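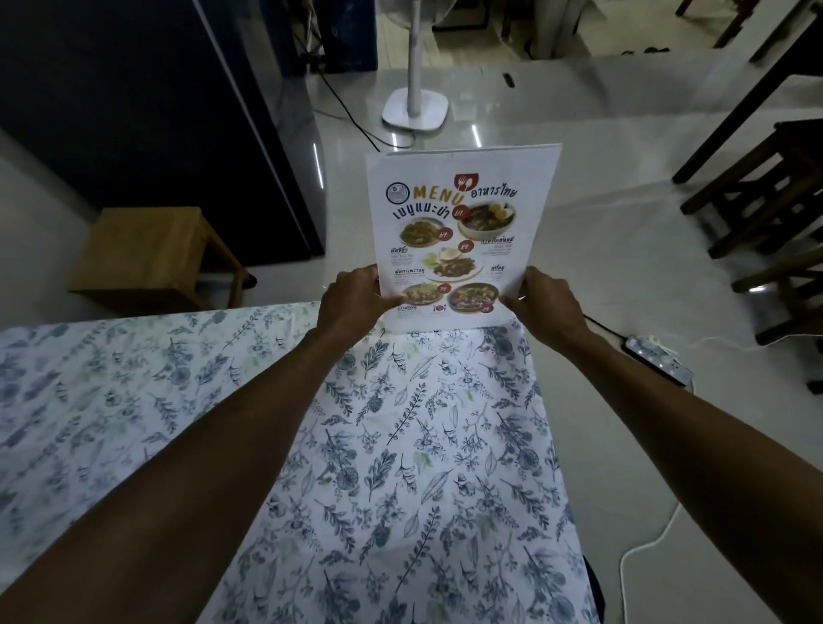 Do published rulings against judges change anything? Project report, second-year module in Law and Society
Lorena Leiva and Sigrún Hviid

1. What we set out to do

The regional court service in Pirberg publishes its decisions on complaints about judges' behaviour in the courtroom. Its website says this "builds public trust". We wanted to know whether anyone outside the service reads the decisions, and whether a person who had been badly treated while giving evidence would learn much from them if they did. We started with doubts about both and have kept most of them.

2. Material

The register held 1,290 complaints when we downloaded it in September. Most were closed without a hearing because they were really appeals against a verdict. We put those aside and read the ones that concerned remarks made to witnesses in assault cases. Only seven had gone as far as a written decision. Seven is a very small number and we don't claim that it stands for anything bigger.

Sigrún read the decisions first and Lorena read them a second time without seeing her notes. Where we disagreed we went back to the text. In two cases we still disagree.

3. What the decisions say

The word "regrettable" appears in all seven. What the judge said appears in three. In the other four the reader is told that "certain comments" were made and that they "fell below the expected standard", which could mean a bad joke or something far worse. The Ocampo decision is the longest and the least clear. It spends pages on the judge's years of service and one paragraph on the woman who complained.

Apologies were treated as a strong point in the judge's favour. We are not convinced they should be. In the Citero case the apology came after the hearing date had been set, and the decision doesn't discuss the timing at all.

4. The reform argument

The campaign group Gotovum wants lay members on every panel. It may be a good idea, but their briefing paper offers no evidence that lay members decide differently – it only says that people would like them to. We asked for their sources and were sent the same paper again.

5. Problems with our own work

We had no access to transcripts, so we can't say how fairly the decisions sum up what happened. We also planned interviews with complainants and dropped them when ethics approval looked unlikely before the deadline. Our supervisor thinks section 3 is too hard on the panels. Lorena thinks it is too soft.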